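Scratched coating on an insulated bottle: replace it or keep using it?

Posted in Kitchen & Drinkware
2,335 views

Youssra Ghoneim
June 9, 2021

I have a cream insulated bottle with a screw neck in shiny metal. The coating on the body is matte. There is a long thin scratch down one side and a group of small scuffs lower on the body. I drink from the bare neck and nothing has chipped there.

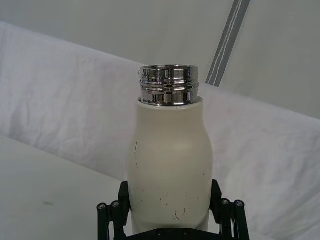 I want to know two things. Does damage to the outer coating affect how long the bottle keeps drinks hot? And can I touch it up without sending it out? I did one test in February with the lid on and the temperature seemed normal to me, but I had no earlier reading to compare it with. The maker is Grorkura. Their care sheet covers the lid and gasket and says nothing on the finish.

masten_bench
Reputation 1,037

Scratches in the paint do not change the insulation. In a vacuum bottle the heat is held by the gap between the inner and outer walls, and the coating is there for grip and appearance. What matters is whether the outer wall is pierced or the seal has failed.

To check, fill the bottle with boiling water, close it, and wait five minutes. Feel the body from the shoulder down. A warm patch on the side means the vacuum is gone. Warmth near the neck is normal, as the two walls meet there.

For touch-up, wipe the area with rubbing alcohol, let it dry, and apply a thin coat of enamel paint with a fine brush. Stop well short of the threads. Matte cream is hard to match, so try the color on the base first. Let the paint cure for as long as the label states before washing by hand. 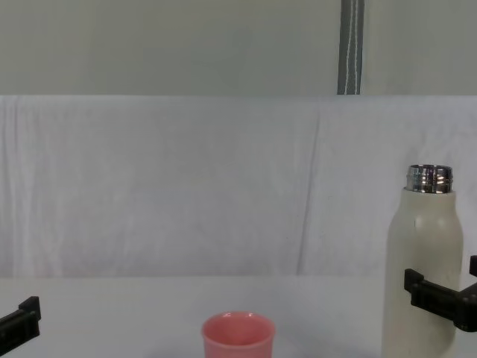

Cream bottle with the cap off, threads exposed, well to the right of a small pink cup.

Adulitz
Reputation 887

Agree on the hot water test. I would skip the paint. I did mine and it peeled at the edges inside a month. A silicone sleeve covers the lower scuffs and costs less. Measure the widest part of the body before ordering, a straight sleeve will not sit right on a curved bottle.

ahuja
Reputation 100

just buy a new one, they all scratch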